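Shortbread and shelf notes, Stonby test kitchen
April 8, 2018

Starting this page late in the morning because the first two hours went on finding things. I had meant to be creaming butter by the time Maham came in and instead she found me with my head in the tall cupboard, looking for the square tins. They were on top of the cupboard. They have been up there since the clear-out, I think, and I must have looked straight past them every day since.

Today's job was the shortbread for the Drikby tea, second go. To recap for anyone who wasn't here for the first one: we used Solange's card, which she copied out from a handwritten one dated 1962, and it came out with a lovely flavour but slumped in the oven until the fingers all joined up at the sides. Alun ate most of it and said he couldn't see the problem. The problem is that we are meant to be sending it out in boxes, in tidy fingers, and a sheet of shortbread doesn't go in a box unless you snap it, and snapped edges shed crumbs all over everything.

So the question for this round was whether it was the butter being too soft when it went in, or the sugar, or the tin. I know I ought to change one thing at a time (Samina has said this to me so often that I hear it in her voice) but I had flour for only three batches, so I let myself change the butter in one, the sugar in the next and both in the last.

The card just says "butter, not hard". Not hard! I spent a good while with that. Solange thinks it means left out on the side overnight, in a cold house, in winter, and a cold house is a very different thing from our kitchen with both ovens on and the door shut. I took the butter out at different times this morning and pressed each piece with a thumb before I used it. For batch A my thumb left a dent but I had to lean on it a bit. For B it went in easily, same as last time. C was as A.
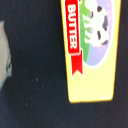

All three batches had 200 g of butter, weighed on the small scales since the big ones are still drifting. I checked the small ones against the brass weights first and they were fine. Please could whoever uses the small scales next wipe under the pan as well as on top of it, there was a crust of something sugary underneath and I had to get it off with a wooden skewer.

Rubbing in was much harder work with the firmer butter. Batch A took me an age and my hands were aching by the end, and it never came together into a dough the way B did, it stayed as a sort of damp sand that I had to press into the tin with the back of a spoon. I rather like it that way. It goes right into the corners and you can level it off with the straight edge of a scraper. B I could have rolled out if I'd wanted to. For C I gave in and grated the butter on the coarse side of the grater, which was Maham's idea and a very good one. It halved the time, though the grater is a nuisance to wash afterwards and you do lose a bit to your fingers.

Sugar: A had caster, as on the card. B and C had half caster and half icing. I sifted the icing sugar and it still had little hard knots in it, so that bag is probably past its best. I've moved it to the front so that it gets used up on dusting.

All chilled for 20 minutes, pricked with a fork, and baked on the middle shelf one after another. I didn't want two tins in together after what happened with the scones. Same oven throughout, the left one.

Results, as far as I can tell while they're still warm:

A – kept its edges, cut cleanly, pale gold on top and a shade darker underneath. Fork marks still sharp. A little gritty when you bite, in a good way.

B – spread. Less than the first go, but the cuts had half closed over by the time it came out and I had to go through them again with the long knife. Very short, melts away almost before you've chewed it. Samina liked this one best for eating and I can't argue with her.

C – in between, and nearer to A. Kept its shape, finer crumb. One corner stuck because I'd run short of lining paper and patched it.

So it does look like the butter more than the sugar, for the spreading at least, and the sugar is mostly a matter of how it feels in the mouth. I'd like to do C again with a properly lined tin before I say so to anyone at Drikby. Alun wondered about the wooden mould, the one with the thistle, and I said yes in principle, but it would have to be the dough from B to take the pattern and then we are back to it spreading and the thistle turning into a cabbage.

Left for tomorrow: the ends of all three batches are in the blue tin, labelled underneath so that people can taste them without knowing which is which. Uzma, please do have some, you always notice salt before I do and I have a feeling we could stand a pinch more. Write what you think on the sheet on the fridge door – and no peeking under the paper first.

Shopping: plain flour, lining paper, caster sugar, more butter (I want enough for four batches), a new washing-up brush. Maham has the oven booked from noon, so I need to be out of her way by then.

Forgot to say that the timer by the sink is running slow again. I used my watch.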